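Stiltham Issues Equipment Planning Terms for Two-Arm Household Robots

STILTHAM, 3/27/19 - Anska, a supplier of planning and procurement services for automation buyers, has released its equipment schedule for organizations budgeting for two-arm mobile robots in furnished rooms. The schedule was prepared with the integrator Michailidis and applies to orders placed through the Stiltham office.

The document separates the purchase price of a robot from the costs that follow delivery. Buyers are asked to enter each item on its own line: base unit, arms, grippers, spare gripper parts, charging equipment, operator training, floor survey and annual service. Quotations that combine grippers with the base unit will be returned for revision.

"Most of the budgets we review have one figure for the robot and nothing for the hands," said Carla Karaki, planning manager at Anska. "Gripper parts wear at a different rate from the rest of the machine. They need a separate line and a separate reorder date."

The schedule runs to 662 line items, of which the majority are optional. A reduced form is provided for buyers ordering a single unit. Both forms use the same item numbers, so a single-unit order can be extended later without renumbering.

Task planning is covered in part 2. Buyers list the objects to be handled and assign each to a handling class. Rigid objects such as boxes and cups fall in the lower classes. Soft items, including clothing, plastic bags and packaging film, are placed in class 6, the highest, and require both arms to be priced. The class also determines the number of operator training hours to be budgeted.

The floor survey records surface type, seams, thresholds, furniture legs and cables crossing the travel area. Hard reflective floors are noted separately. The survey is to be done with furniture in its normal position, and clothing racks, chairs and loose items are to be left where they are ordinarily kept. A survey of a cleared room will not be accepted as the basis for a service quotation.
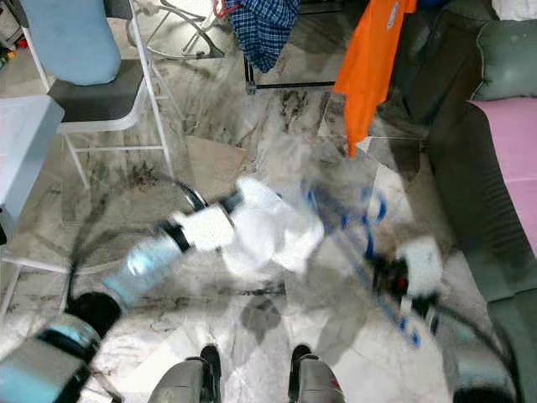 Class 6 handling: a plastic bag held between two grippers over a marble-patterned floor.

Service terms have been aligned with the Ikon maintenance calendar, which Michailidis already uses for its installed equipment. Under the calendar, gripper inspection is invoiced separately from arm and joint inspection. Buyers may accept either or both. Replacement of cables routed outside the arm housings is listed as a consumable.

The standard form is filed under reference 674. Budget holders who submitted an earlier version do not need to resubmit unless the order includes class 6 objects or a second unit. Orders already confirmed are not affected.

Copies of the schedule, the reduced form and the survey sheet are available on request from the Anska planning desk in Stiltham. Questions on service terms should be directed to Michailidis.

Contact:
Carla Karaki
Planning Manager, Anska
Stiltham office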